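Chapter 8
Perception for Two-Arm Workcells

In Chapter 7 we treated the position of every object as known. The planner was handed a list of poses and asked for a path. In a real cell that list has to come from somewhere, and it is usually late, incomplete or wrong in one entry. This chapter is about the software that produces it.

We will keep using Inga, the planning and control stack introduced in Chapter 2, and add a perception module to it. The module was written by Giuliana Alvarado and Kayode Omoregie at Varneck, and the listings in this chapter follow their April release. Readers working through the Wenport exercises should update before they start, as the older message format will not load.
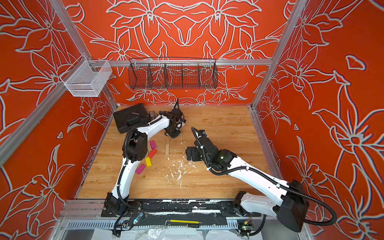 Segmentation is the first job of the module: deciding which pixels belong to objects and which belong to the cell. Colour is the tempting shortcut. A threshold on saturation is a few lines of code and runs in well under a millisecond. Now consider a red-orange block lying on a wood-grain floor, in a cell whose walls are covered in red-orange wallpaper with large flower outlines. A threshold chosen to pick up the block will pick up the walls as well. Masking the image down to the floor removes the walls, but pale flecks on the wood can still come back as small false regions, and the two grippers will hide part of the floor whenever they reach over it. Section 8.2 deals with masks, and Section 8.3 with minimum region size.

The second job is tracking. Each region needs a label that survives while an arm passes in front of it. We use a simple rule – hold the last pose for 300 milliseconds, then mark the object as lost – and look at what the planner should do in each case.

The third is calibration between the camera and both arm bases. An error in one base frame may go unnoticed until the arms have to meet at the same object.

You will need the matrix notation from Appendix A. The practice set for this chapter holds 4,000 labelled images, split by cell so that no background appears in both training and test data.

8.1 From pixels to regions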